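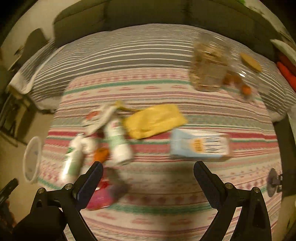 Rajkumari Thakur

How to sort out the household medicines in one afternoon

In our flat in Skultcombe the medicines used to live in four different places. Some were in the kitchen, some in my handbag, and there was a tin from my mother which I was afraid to open. Now I do a full sorting two times in the year, and the next one is in February. I write down my way of doing it, maybe it is useful for other families.

What you need

A cloth or a blanket with enough space
A bucket for the rubbish
A paper bag for the pharmacy
A marker pen and a few rubber bands

1. Bring everything to one place

Spread the cloth and put on it all cartons, bottles, pouches and small tubes from the whole home. Look also in coat pockets and in the first aid bag of the car. Do not sort while you are collecting. The first time I did this it took me 16 minutes only to find the things.

2. Read the dates

Take one item in the hand and look for the date. On cartons it is normally pressed into the end flap, and it can be difficult to read without a good lamp. Compare it with the date on the strip inside, for sometimes a strip has moved into a wrong box. If you find no date at all, treat the item as expired.

Eye drops and syrups have a second rule. After opening they are good only for some weeks, and the leaflet tells how many. I write the day of opening on the bottle with the marker.

3. Make the groups

I make one group for pain and fever, one for stomach, one for skin, and one for dried herbs and teas. Prescription medicines stay apart, with the name of the person on each carton.

4. Empty the rubbish

Old leaflets, wrappers and empty boxes go in the bucket. Tear off the label if your name is printed on it.
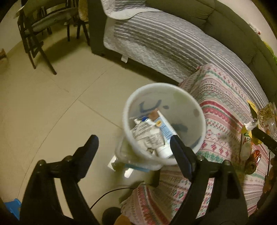
The bucket with paper and packaging in it, next to the blanket.

Tablets and liquids which are too old must not go in the bin, and also not in the sink. Put them in the paper bag and give them to the pharmacy. Mine is on Sallside and they accept them on every working day.

5. Put back and make a list

Each group goes in its own box, on a high shelf in a dry room. The bathroom is too damp. My neighbour Lucero Mamani keeps a list inside the cupboard door with the name and the date of each medicine, and I have copied this from her. My list has 13 lines at present.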